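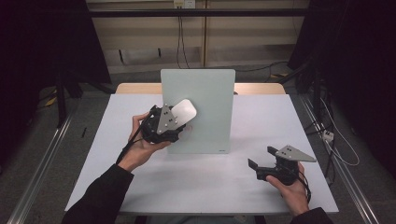

A desk is a place to put things down, and most of what gets put on it lies flat. Paper, phones, keyboards and mugs all compete for the same few square feet. The upright board is different. It takes up a narrow strip of the desk and offers a full writing face in return. A frosted board like the one toward the back of the white table, with its slightly rounded corners and its face turned to the front, can hold a day's reminders and still leave plenty of the tabletop in front of it for work. Note the tiny label near the bottom corner. Makers tend to put their marks low, out of the way of the writing.

Chapter 6
The Upright Board and the Things Around It

What you will study in this chapter
Choosing a spot for a desktop board
Keeping small objects clear of the writing face
Writing notes that other people can read
Cleaning the board and the desk under it

Words to know: footprint, writing face, sight line, ghosting, working zone

In Chapter 5 you measured a desk and divided it into zones. The working zone is the part you can reach without leaning. The storage zone is everything behind it. An upright board belongs on the line between the two — close enough to write on, far enough back that your elbows never meet it. If you did the floor plan exercise for the Plelia front office, keep your drawing nearby. You will add a board to it at the end of this section. 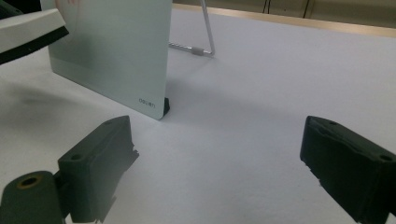

Text by Amanuel Teshome
Office Practice, Book One. Revised Mar 22, 2025

6.1 Footprint and Sight Line

The footprint of an object is the area of desk it covers. A board that stands on its edge has a small footprint for its size, but the footprint is only part of the story. You also have to think about what the board hides. Anything placed behind it is harder to see and harder to reach, so the space at the back should be kept for items you seldom use.

The sight line is the straight path from your eyes to the writing face. To check it, sit in the chair the way you normally would. Don't sit up specially for the test. If you have to move your head to read the bottom of the board, shift the board to one side or turn it. A board set at an angle is often easier to read than one set square to the desk, and it may catch less glare from a window.

White desks and pale boards go together well in a bright room, but they can be hard to tell apart at a glance. Use a dark marker. Yellow and light green ink will disappear on a frosted surface, especially late in the afternoon.

The Prorumden office gives us a simple case. The clerk there had 332 open orders in April and kept a board on the desk for the ones that needed a phone call. At first the board stood beside the telephone, and the cord dragged over the writing each time the phone rang. The clerk moved the board back by one hand's width and the problem stopped. No new equipment was bought.

6.2 Small Objects Near the Board

Small desk devices tend to drift. You set one down wherever your hand happens to be, and by noon it is leaning on something. A hard object resting against a board can smear the notes, and a push from the side can slide the board along the desk.
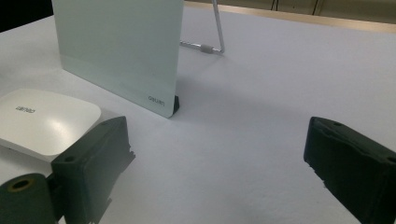
Give each small object a place of its own and return it there when you finish with it. A clear gap of 5 inches in front of the board is enough for most hands to write and wipe. Objects with a glossy top show fingerprints, so wipe them when you wipe the board.

Stands and holders need the same attention. Thin wire legs can reach farther along the desk than you expect. Before you place a stand near a board, look at where its feet will go — the feet are what get in the way.

The Lombardi branch, which handles over 500 visitors in a busy month, clears the front of every desk board at closing. The person on the late shift does it before turning off the lights.

Try It

1. Take out your Plelia drawing and mark a place for an upright board. Draw the sight line from the chair.

2. List the small objects on your own desk. Next to each, write where it is now and where it should be kept.

3. The Zikdale office has one desk shared by two clerks who sit facing each other. Where would you put a board that both of them must read? Make a sketch and be ready to explain it to the class.

Section 6.3 takes up markers, erasers and the causes of ghosting. Bring a dry cloth and one dark marker.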